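Notebook - wash fastness, red terry, May
Bench 2, continued from previous entry

Bath temperature held at 60 C for the whole run, checked with the glass thermometer because the panel reading drifts high. Liquor ratio as before. Grotero detergent, no brightener. Steel balls left out this time; Baltazar Zavala thinks they beat up the pile and give us loss that is mechanical and gets logged as dye.

Multifiber strips stitched to one short side only. Staining after the first wash:
wool - slight
acrylic - none
polyester - none
nylon - clear pink, worse than last lot
cotton - slight, uneven along the stitch line
acetate - slight

Nylon is the problem again. The Fernwood lot did the same thing with the same red, so I am less inclined to blame the Hostus cloth. Unfixed dye is my first guess. Cold water soak on an offcut gave color in the beaker after 5 minutes, before any detergent went in. That points to a short soaping-off at the mill.

Shade readings: take them on flat single layer, pile brushed one way, then folded to four layers. The single layer reads lighter because the backing shows through. Jacqueline Maillard's old numbers do not say which she used. Ask her.
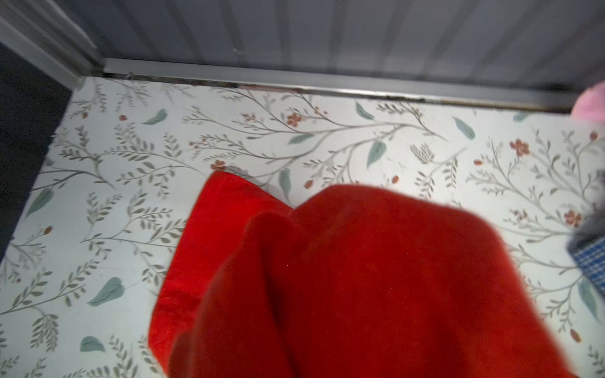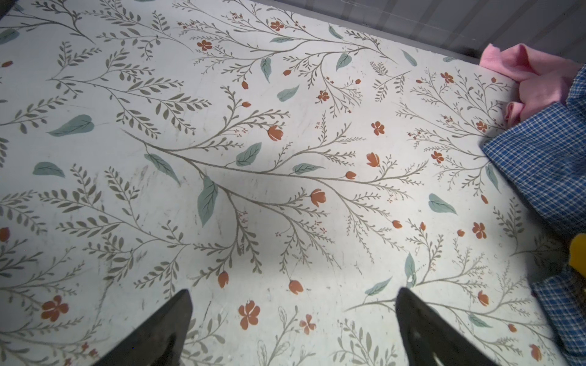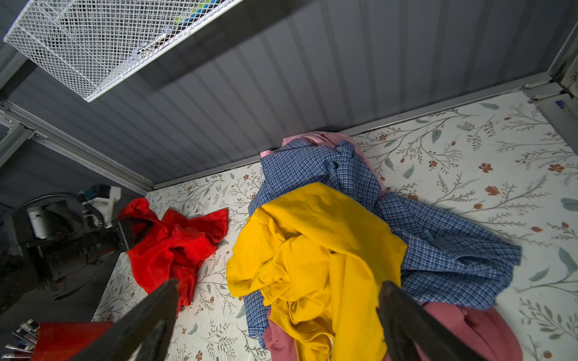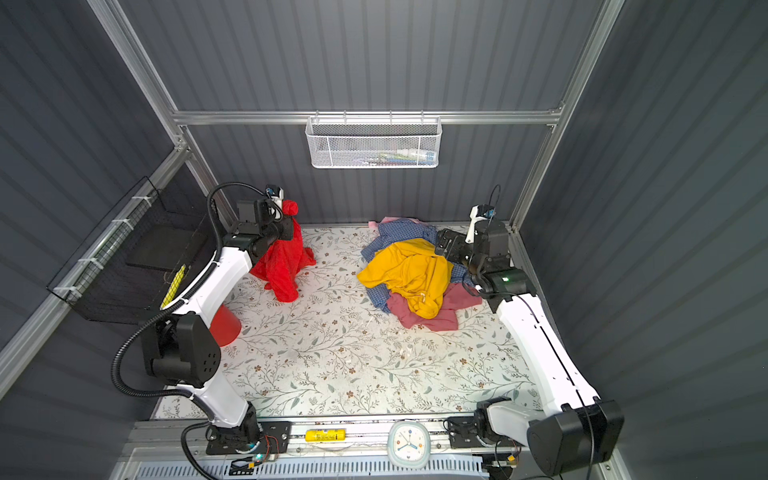
Sánchez method calls for a gray scale assessment under D65 only. Did it under D65 and also under the warm tube, as the customer will hang these in bathrooms. Half a grade difference on the nylon strip, nothing on the rest. Recorded the D65 value.

Crocking, dry: 4-5. Crocking, wet: 3. The wet figure is borderline and I repeated it with a fresh white square, same result. Pickup on the square was a bit high the first time, corrected on the repeat.

Sample 542 is missing its weight before wash. Do not use it for shrinkage. It can stay in the color set.

Jobs:
- second wash on the remaining pieces, same bath settings
- fixing agent trial on two offcuts, one at the supplier's dose and one at double
- new multifiber strips, the roll is nearly finished
- calibrate the panel thermometer or put a label on it

Added 4:30 pm - Jacqueline says four layers, always. Her old shade numbers are comparable with mine after all. The single layer column can be dropped from the sheet.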